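### 4.2 Operating rules for garment episodes

All garment episodes followed a written protocol, drafted by Peiyu Zhong after the pilot at the Skalley site and revised once, in April. Operators read it before their first shift and signed the last page. Rules on payload and emergency stops are covered by the Rotance manual and are not repeated here.

An episode starts with one garment flat on the cloth and both grippers open. The operator checks that the status lights on both grippers are on, then closes each gripper on an edge of the fabric. Pulling is not allowed until both sides hold (Figure 3). Other garments may stay on the table only if they lie behind the working area – the far left corner is preferred. Walkways on the floor are checked at the start of each shift, not before each episode.

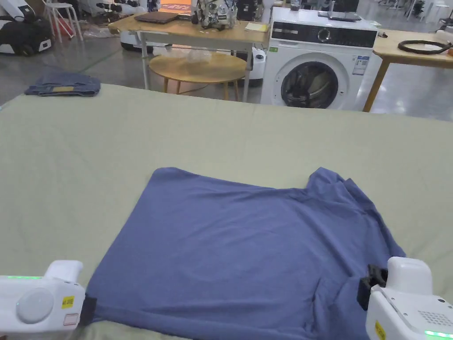 **Figure 3.** Two-handed grasp on a blue T-shirt, head view. Folded jeans are at the back left of the table.

An episode is stopped and marked invalid if a person reaches over the cloth, if a gripper leaves the head view for more than 3 s, or if the garment slides off the table. It may not be trimmed and kept. Operators rest after every 30 episodes, and no session runs longer than 60 min.

Zeyu Tian reviewed 300 episodes from the Dorkcombe site against these rules. The most common fault was an early pull, with one gripper closed and the other still moving in. We left the rule as written and added a short pause to the start cue – the Matheson site adopted the same change. Labeling of invalid episodes is described in Section 4.3.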